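Cable mess in the corner and a round nightstand, what would you do with this room?
Forum: Small Spaces > Living rooms and dens

kastside_kim
Hi all! Long time reader, hardly ever post. We moved into the new apartment in December and I'm finally getting to the stuff I kept walking past. The room is our living room slash office, so there's a sofa and a little round table at one side and my desk at the other. I like the floor, I like the white walls, and I can't stand the corner by the desk. There's a beige-gray wall plate with two ports, a blank darker one right next to it, and a thin black cable that droops across the wall, bunches up in a tangle just over the baseboard and then climbs back up toward the desk. Plus a coiled black cord hanging down in front of it all. Everything black on a white wall, so it's the first thing I see with my coffee.

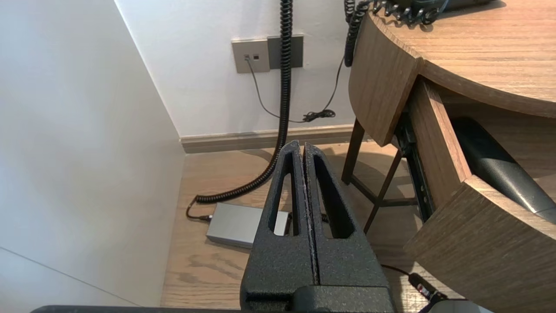 Re: Cable mess in the corner
Gachanja26
Shorter cable. Seriously, before you buy any covers or clips or boxes, measure from the port to wherever it ends up and get one that fits with a bit of slack. Half the ugly corners on this forum are a long cable doing a short cable's job.

Re: Cable mess in the corner
mrs_durkitz
I don't agree, sorry! Desks move. I bought everything to length in my last place, then turned the desk to face the window and had to buy it all again. Keep the long one and run it along the top of that wood baseboard in a paintable channel. On a white wall it pretty much vanishes.

Re: Cable mess in the corner
Gachanja26
A paintable channel in a rental? Good luck getting the sticky stuff off. Mine took a chunk of paint with it the size of a playing card.

Re: Cable mess in the corner
kastside_kim
It is a rental, so I'm nervous about adhesive. And I do move the desk more than I should (my husband says 1000 times, it's four). Would white cable on its own help? I feel like half my problem is the color.

Re: Cable mess in the corner
Ehsan Rezaei
White helps a lot. So does getting the spare length up off the wall. I have a mesh tray screwed under my desk and all the extra goes in there, coiled loosely with a fabric tie. No glue, no paint, and it travels with the desk. For the coiled cord, look at what it's plugged into and see if it can come down behind the desk.

Kim, you said there's a sofa side too. Is that sorted or is it next on the list?

Re: Cable mess in the corner
kastside_kim
Oh I love the tray idea, thank you! The sofa side is mostly done and I'm pretty happy with it. Gray sofa, some soft white on it, and a houndstooth pillow with twisted cord piping that I refuse to apologize for. The table is a round nightstand, oak grain, on skinny dark metal legs. My only question there is whether to keep it, and I go back and forth. It's got a raised rim so my pen doesn't roll off, and there's a real drawer in it, on metal slides.
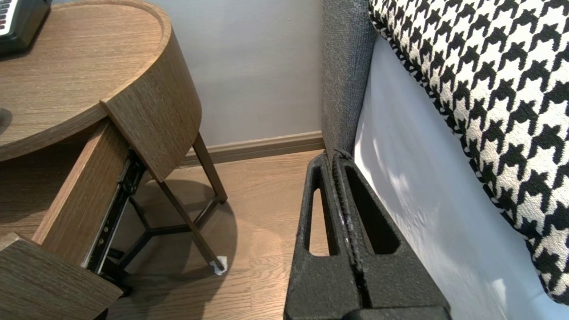
The thing is that the drawer front is curved to match the top, so the inside is an odd shape and I never know what to put in there. Right now it's batteries, takeout menus and one glove. And with the drawer out it takes up a lot of the gap by the sofa arm. My sister wants to swap me a square one from Nullau with a shelf and no drawer.

Re: Cable mess in the corner
mrs_durkitz
Keep the round one!! No corners to catch your hip on, and the wood goes so nicely with your baseboard. Shelves next to a sofa just fill up with mugs.

Re: Cable mess in the corner
Gachanja26
Take the swap. A drawer full of menus is a drawer you don't need.

Re: Cable mess in the corner
Ehsan Rezaei
I'm with mrs_durkitz on this one. Put your remotes and chargers in it and move the batteries to the kitchen. A couple of small boxes will square off the inside so you can use the middle.

Re: Cable mess in the corner
kastside_kim
Okay, the table stays, my sister will live. Ordering the under-desk tray tonight and a white cable once I've measured. Gachanja26, I'll get a medium one so you and mrs_durkitz can both be mad at me. Does anybody know if those mesh trays come in a clamp-on version? My desktop is pretty thin and I'd hate to put a screw through it.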